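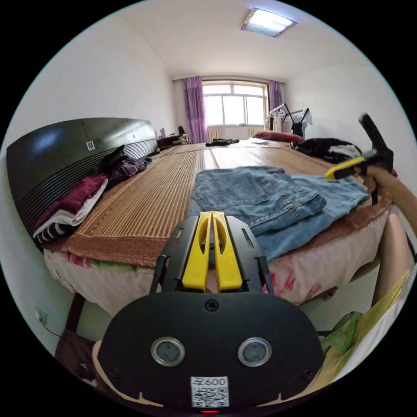

I have been putting off writing about the fan swap on the old pickup for most of the winter, partly from laziness and partly because I wanted to put some miles on it before I opened my mouth. I've seen plenty of people write up a job the same evening they finish it, full of joy and cold pizza, and then you never hear how it held up. So I told myself I would drive it 1000 miles first. I passed that mark in February on the way back from Parden with a load of firewood in the bed, and I've had no excuse since then, other than it being February and my not feeling like doing much of anything.

For those of you who haven't been reading along, the truck is a plain long-bed with a small V8 and a four-speed that I've owned longer than I've owned my couch. It came with the usual engine-driven fan on a thermal clutch. When those work, they work very well, and I want to say so up front, as I'm not one of those people who thinks every old part is a bad part. Mine had simply gotten tired. It would lock up on a cold morning and stay locked up, so the whole truck sounded like a small airplane getting ready to leave, and then in summer traffic it would freewheel right when I needed it. The needle would start creeping, I would turn the heater on full, and whoever was riding with me would give me a look.

I could have bought a new clutch. I had one in my hand at the counter at Lagman, where I buy nearly everything, and I put it back on the shelf. What changed my mind was the shroud. The original was cracked in two places and held together with zip ties and good wishes, and a decent used one was going to cost me nearly as much as the fan parts. If I was going to replace all of it anyway, I figured I might as well try the electric route and find out what the fuss was about.

What I bought

I ended up with a Plumunow twin fan kit, the one with the aluminum shroud, and paid $171 for it. That did not include a controller, which I missed the first time I read the page (and the second time, if I'm telling the whole story). The kit comes with a simple wiring harness and a push-in temperature probe that slides between the radiator fins. I've never liked those probes. They wiggle loose, they read the air as much as the coolant, and they leave a little bent spot in a core you just paid good money for. I sent off for a Drirkar controller with a threaded sensor instead, and I'm glad I did, though the instructions seem to have been translated by somebody in a hurry.

I also picked up a fusible link, a roll of heavy wire in red and one in black, a pack of the good heat-shrink terminals with the glue inside, and a new lower radiator hose. The old hose wasn't leaking. It had just reached that age where it feels like a stale bagel when you squeeze it, and with the coolant already out of the truck it would have been silly to put it back on.

Before you spend anything, please go look at your alternator. Mine is a stock unit from a time when the biggest thing it had to run was the headlights and a blower motor. Two big fans starting up together will pull it down hard at idle. I had already swapped in a stronger one a couple of years ago for other reasons, so I got lucky. If you haven't, that's another part and another afternoon, and it ought to go in your budget from the start.

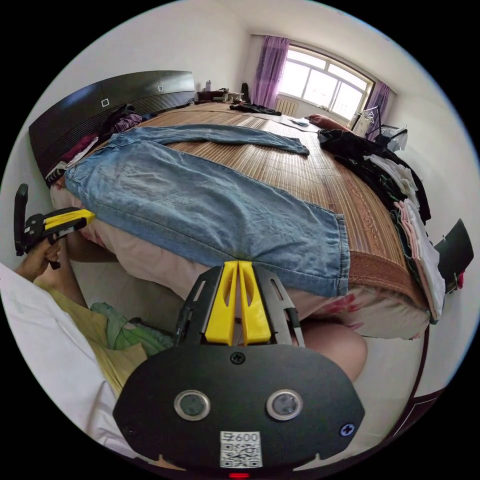
Getting the old fan off

I started on a Sunday after breakfast, thinking I would be done by lunch. You can laugh. The clutch on mine is held to the water pump by four small nuts that you can only get at with an open-end wrench, a little bit at a time, with your knuckles up against the fan blades. Leave the belt on and tight while you break them loose. It holds the pulley still for you. I forgot this and took the belt off first, like a man who has never seen a fan before, and then had to put it back on again.

Once the nuts were out I found that the fan would not come up past the shroud, and the shroud would not come up past the fan. They have to come up together, wiggling both, and there is exactly one angle at which this can be done. I stuck a piece of cardboard over the back of the radiator before I tried it, and it came away with a good gouge in it that would otherwise have gone into the core. Any old box will do.

With the fan gone I took a good look at the water pump. I grabbed the shaft and tried to rock it, and there was no play that I could feel, and no crusty trail under the weep hole either, so I left it alone. You do have to put the pulley back on with shorter bolts or studs, though, now that there's no fan clutch taking up that thickness. The kit doesn't mention it. I made another trip to Lagman for those, in my greasy shirt, and bought a candy bar while I was there.

Mounting the new ones

The Plumunow shroud sits against the back of the radiator and is supposed to bolt to the side flanges with the brackets in the bag. On my truck the holes were close but not right, and I had to slot two of the brackets with a round file. This isn't hard, it just takes a while, and I'd rather take a while with a file than five minutes with a drill that close to a radiator. There's a strip of foam that goes around the edge to seal it. Don't skip it. If the shroud doesn't seal, the fans will pull air in around the sides instead of through the core, and you will have a very loud decoration.

Check your clearance to the water pump before you tighten it all down. Engines move on their mounts more than you'd think, particularly tired mounts like mine. I slid my hand flat between the fan motor and the pulley and felt all the way around. It was fine on the driver's side and a little snug on the other, so I moved the whole shroud over as far as the new slots would let me – and was very pleased with my file work at that point.

The wiring took me longer than the rest of it put together. I'm slow at wiring and I've made my peace with that. The power comes from the battery through the fusible link, as short a run as I could manage, and both grounds go to clean bare metal on the core support. I scraped the paint off with a wire brush until it shone. Most of the electric fan troubles I read about seem to come down to a poor ground, and it's such an easy thing to do well the first time. 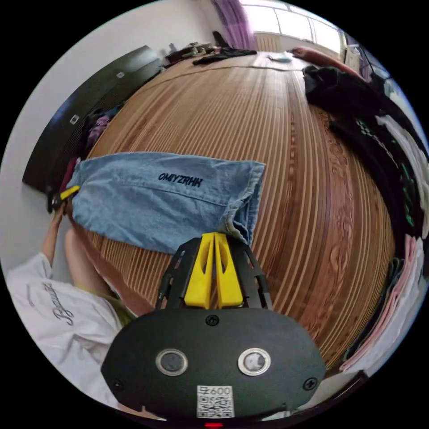 Can I just wire the fans to a switch on the dash and skip the controller?

It will work, and plenty of folks have done it that way for years, but it depends on you remembering to flip the switch every time the engine gets warm. I'd use a controller with a proper sensor and add the switch as an override if you want one.

I get asked that one a lot by people at the gas station, so I thought I'd put it in here.

Setting it up

The Drirkar controller has two little dials, one for the temperature at which the first fan comes on and one for how much later the second one joins in. The trick is to have the first fan come on a bit above where your thermostat opens fully. If you set it below that, the fans will run all the time and wear themselves out trying to cool an engine that the thermostat is busy keeping warm. I did mine by letting the truck idle in the driveway until the gauge settled, then turning the dial down slowly until I heard the first fan start, and then nudging it back up a hair.

You'll need to burp the system too. I parked with the nose up on the slope, heater on, cap off, and let it gurgle until the bubbles quit. It took more coolant than I expected, even after it looked full. I topped it off again the next morning with the engine cold.

Then came the test drive, and I'll admit I was nervous. I went out past the grain elevator and up the long hill, with the radio off so I could listen. The gauge went up to where it always sits and stayed there. Coming back into town I caught both of the slow lights, which I normally complain about, and sat through them with the window down, waiting. The first fan kicked on, ran a little while, and shut itself off again.
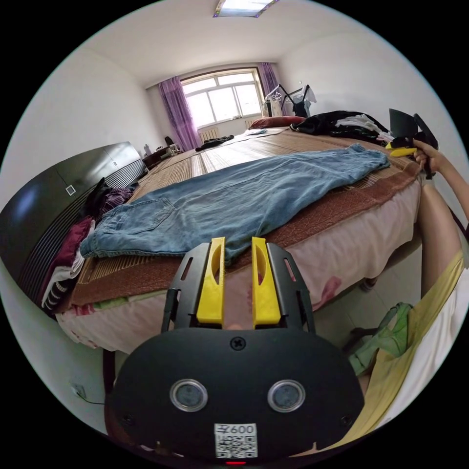 The thing I noticed most was the quiet. On the highway the truck turns 2325 rpm at the speed I like to drive, and the old fan used to roar along with it even when it was supposed to be loafing. Now I can hear the tires, and the wind at the door seal, and a rattle in the dash that must have been there for years. I've since gone after the rattle with a piece of felt and made it worse.

As for gas mileage, I can't tell you much. People claim all kinds of numbers for this swap. I haven't kept careful records, and with winter gas and all the short trips in cold weather I wouldn't trust them if I had. It feels a little more willing when I pull away from a stop, but I also spent a whole day on my back in the driveway wanting it to feel that way.

I do have a couple of complaints. The fans are loud in their own fashion when both of them run, and they will sometimes keep running for a minute after you shut the engine off if you wire the controller the way the instructions show. It startled the neighbor's dog the first few times. You can move one wire to a switched source and that goes away, but I've decided to leave mine as it is for the summer and see how the battery likes it. The other complaint is the connectors on the Plumunow harness, which are thin, and one of them got warmer than I cared for. I cut them both off and crimped on better ones.

One more small thing. I went back over every bolt on the shroud after the first week and found two of the bracket nuts had loosened up. I put a dab of thread locker on them and they haven't moved since. Mark yours with a paint pen and it only takes a glance to check them when you're in there looking at the oil.

I still have the old fan and clutch on a shelf in the garage, along with the cracked shroud, zip ties and all. If anybody near Parden is restoring one of these trucks and wants the stock pieces, leave a comment and you can have them for the hauling. Next up is the motor mounts, as soon as it's warm enough to lie on the concrete.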